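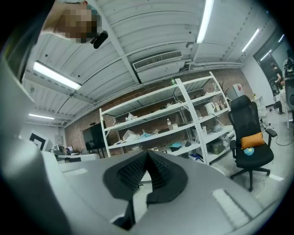
Jenovハンドキットを2週間使ってみた

Dandardの手持ちグリッパ「Jenov」のレンタルが終わったので、忘れないうちに書いておく。返却の段ボールはもう閉じてしまったから、ネジの径を教えてくれと言われても答えられない。そういう質問はメーカーにどうぞ。

Jenovが何をする道具かというと、人間がロボットの手を持って、ロボットの代わりに物をつまむ道具である。人類が長年かけてロボットに仕事を押しつけようとしてきた結果、人間がロボットの手つきを真似して皿の上のものをつまんでいる。どちらが押しつけられているのか、考えはじめると作業が止まるので考えないことにした。

借りたのは販売代理をしているPlasthorpe経由。買うと決めたわけでもないのに見積書が先に届き、金額を見てからレンタルのページを開いた。この順番は営業としてどうなのかと思うが、結果として借りたのだから、うまい商売なのかもしれない。

箱を開ける

中身はグリッパ本体、ケーブル、校正用のボード、替えの指、それとマニュアル。マニュアルは9ページしかない。薄いのは親切だと思って喜んだら、そのうち半分近くが各国語の安全上の注意だった。日本語の注意書きには「指を指で挟まないでください」とある。言いたいことはわかる。わかるが、声に出して読むと急に自信がなくなる文章だ。

本体は明るいグレーの外装で、先端に黒い柔らかい指がついている。V字に開いた形で、内側は細かいリブの入った網目っぽい構造になっていて、押すと物の形に沿ってたわむ。これはよくできている。初日は何もつままずにこの指だけを押していた時間がかなりある。会議中に触るおもちゃとして単品で売ってほしい。

外装のほうは、持った瞬間に「高い」と思わせる質感ではない。見積書のあの数字はどこに入っているのだろうと、何度かひっくり返して探した。たぶん中に入っているのだろう。

校正という儀式

付属ソフトのTorvikを入れて、校正をする。マニュアルには「15分で完了します」と書いてある。完了した。ただし、これはうまくいった回の話で、うまくいかなかった回も同じだけ時間がかかり、最後の画面で「もう一度お試しください」と言われる。どこが悪かったのかは教えてくれない。こちらの人生について言われているような気分になる。

三回目くらいで気づいたのは、ボードに照明が映り込むとだめだということ。うちの部屋は天井に蛍光灯が並んでいるので、ボードを寝かせるとまず光る。少し傾けて、体で影を作って、息を止めるとうまくいく。息を止めるのは関係ないと言われたが、止めたときに通ったので以後ずっと止めていた。

Torvikの画面は、機能のわりに落ち着いている。記録開始のボタンが大きいのはよい。記録停止のボタンがまったく同じ大きさで同じ色なのは、設計した人に聞いてみたい。録っているつもりで録れておらず、止めたつもりで延々と録っていたデータが、初日のフォルダには両方ある。前者は中身がなく、後者にはこちらが昼ごはんの相談をしている様子が入っている。ロボットが学んだら困るので消した。

つまむ

準備ができたら、あとはひたすらつまむ。テーブルに皿を置き、皿に物を置き、グリッパで近づき、つまみ、離す。置き直す。またつまむ。幼児の遊びと作業内容は同じだが、幼児のほうが飽きるまでが早く、そのぶん賢い。

片手にグリッパ、もう片方の手は素手。この組み合わせが最初はどうにも気持ち悪い。素手のほうは思ったとおりに動くのに、グリッパのほうは少し手前で止まる。指の先が自分の指より遠いところにあるからで、頭ではわかっていても、体が納得するのに半日かかった。慣れた頃に今度は素手のほうで距離を間違え、マグカップを空振りした。副作用としてマニュアルに載せておいてほしい。 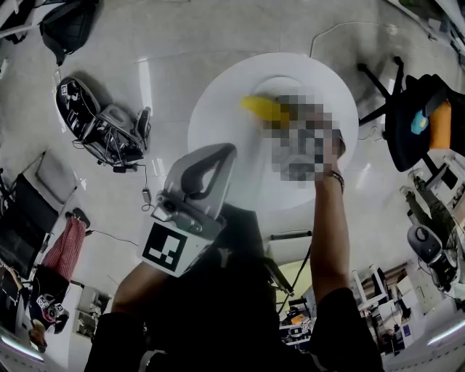 社内サークル「つかむ部」 活動記録より

というわけで、ここからは部としての評価である。部費から出してもらっている手前、多少はまじめに書く。

持ちやすさ。悪くない。手首を返したときに重心が前へ逃げる感じがあって、長くやっていると前腕の外側が張ってくる。休憩を入れながらなら問題ない。休憩を入れないと、翌朝、歯ブラシが重い。

カメラ。本体の横に小さいのがついていて、位置は妥当だと思う。ただ、物に寄ったとき、握り方によっては自分の腕が手元を隠す。これはJenovが悪いというより、腕がそこに生えているのが悪い。対策としては肘を少し張る。肘を張ると隣の人に当たる。テーブルの周りには余裕をもたせること。丸いテーブルは逃げ場があってよかった。

マーカー。本体の下の面に白黒の四角いマーカーが貼ってある。Torvikはこれを頼りに位置を見ているらしく、手で隠すとすぐ機嫌が悪くなる。持ち方に癖のある部員がいて、その人がやるとほぼ毎回警告が出た。本人は箸の持ち方を親に直された記憶がよみがえったと言っていた。道具に礼儀作法を教わる時代である。

指の交換。工具なしで外せるとうたっている。外せる。つけるときに少しこつがいる。きちんとはまると「カチ」と鳴るはずなのだが、うちに来た個体は鳴ったり鳴らなかったりした。鳴らなくてもはまっていることがあり、鳴ってもはまっていないことがある。つまり音は情報を持っていない。最後は引っ張って確かめるようになった。

つかめるもの、苦手なもの。丸みがあって柔らかいものは得意で、指がぐっと沿ってくれるので気持ちがいい。苦手なのは薄いもの。皿に貼りついたような紙切れなどは、何度やっても指が皿をなでるだけで終わる。なでるデータばかり増えた。将来どこかのロボットがやたらと皿をなでていたら、うちのせいかもしれない。

ケーブルの話

Jenovのケーブルは2メートルで、これが絶妙に足りない。机からテーブルまでは届くのに、テーブルの向こう側へ回ると届かない。では延長すればいいかというと、Plasthorpeに問い合わせたところ「動作保証外です」との返事がきた。返事は早かった。早い返事はたいてい断りの返事である。

仕方がないので、人間は動かず、テーブルのほうを回すことにした。皿を回すという案も出たが、それだと背景が変わらないのでデータとしてつまらない、と部内の詳しい人が言う。テーブルを回しても背景は変わらないのでは、と思ったが、詳しい人が詳しそうな顔をしていたので黙っていた。翌日、詳しい人が自分で気づいて、二人で机のほうを動かした。

サポートについて

一度だけ、Torvikが起動時に固まって先へ進まなくなった。サポートに書いたら、夕方には返事がきた。いわく、時計の設定を確認してほしい。半信半疑でPCの時計を見たら、なぜか三月になっていた。直したら動いた。グリッパの会社に時計のずれを当てられるとは思わなかった。ここは素直にほめておきたい。

ついでに記録停止ボタンの色についても要望を出した。「貴重なご意見として承ります」とのこと。次の版でも同じ色だと思う。

買うのか

部内の意見は割れている。自分は、同じ作業を毎日やる予定があるなら買っていいと思う。指の出来がいいし、校正も照明のくせさえつかめば安定する。月に何度か思い出したように使う程度なら、レンタルのほうがいい。しまっておく棚もいるし、うちの棚にはもう隙間がない。

割引の話も少しだけ。Plasthorpeの担当窓口によると、レンタル後に購入する場合はレンタル料の一部が戻るそうだ。一部がどのくらいかは、購入を決めてから教えてくれるらしい。この会社とは、値段を知る順番についての考え方が最後まで合わなかった。

細かいメモ
・替えの指は左右で形が同じに見えるが、裏に小さい刻印がある。無視してつけると開きが少しずれる。
・Torvikのファイル名は初期設定だと連番だけなので、最初に変えておく。あとで泣く。泣いた。
・袖口がゆるい服だと、布がカメラに入ってくる。袖はまくるか、半袖で。
・キャスターつきの椅子でやると、つまもうとした力で自分のほうが下がる。立ってやるのがいい。
・返却時、校正ボードは曲げないこと。箱の底に敷けと書いてあるのに、ボードのほうが箱よりわずかに大きい。斜めに入れたら入った。

次は同じくDandardの据え置き型を借りる案が出ている。送料の見積もりだけ先に取ったので、今はそれを眺めているところ。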